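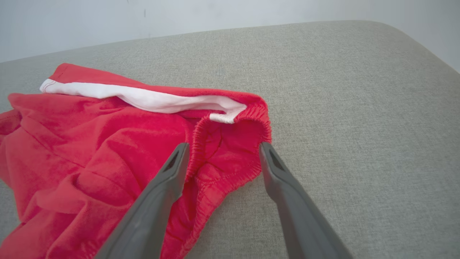 Figure 1. Wrist camera view during a demonstration with the red garment. The two fingers are at the gathered cuff.

Teaching a Gripper to Handle Clothes by Remote Control
Student project report, Guldale Technical College, Department of Automation

1. Task

The goal of our project was to collect demonstrations of one simple household task: to take a crumpled garment by its elastic edge, lift it and lay it down flat. We did not program the motion. One student moved the arm from a distance with a hand controller, and the computer saved the camera images together with the arm position and the opening of the fingers. Later these records were used for training a small model, which we named Liem.

2. Setup

The arm stands beside a gray upholstered surface. We first tried a smooth table, but on it the cloth slid away when a finger touched it. On the woven cover it stays better in place. The operator sees only the wrist camera on a screen and is not allowed to look directly at the arm. This rule made our work slower, but the model also has only this camera, so the operator should decide from the same information.

For saving the data we used Girex, a recording program written by the students of the previous year. It has one button for start and one for stop. If a demonstration is bad, it must be deleted by hand, and we forgot this several times in January.

3. How a demonstration is done

The operator brings the open fingers over the garment and looks for an elastic edge. In Figure 1 the left fingertip rests just inside the near side of the opening, and the right one is at the ribbed band. From such a position the fingers can be closed on the edge. With red cloth the search was easier when a part of the white inner side was showing, as it is in the figure. With garments of one color the operators often took a normal fold for the edge.

4. Results

We recorded 400 demonstrations. After checking, 289 were kept for training. Most of the deleted ones had the same fault: the fingers held two layers, and the cloth came up as a ball. The mean length before practice was almost 60 seconds, and it became clearly shorter when each operator had worked for a few afternoons.

Liem learned to approach the garment quite well. It is weaker at choosing the depth of the fingers, and it often closes them too high, above the cloth. We think the reason is that one wrist camera gives little information about distance.

5. Further work

The group from Dresau, which uses the same arm, proposed to add a second camera at the side. We would also like to record the corrections after a failed grasp, which we deleted until now. The operator guide and the list of deleted files are in the appendix.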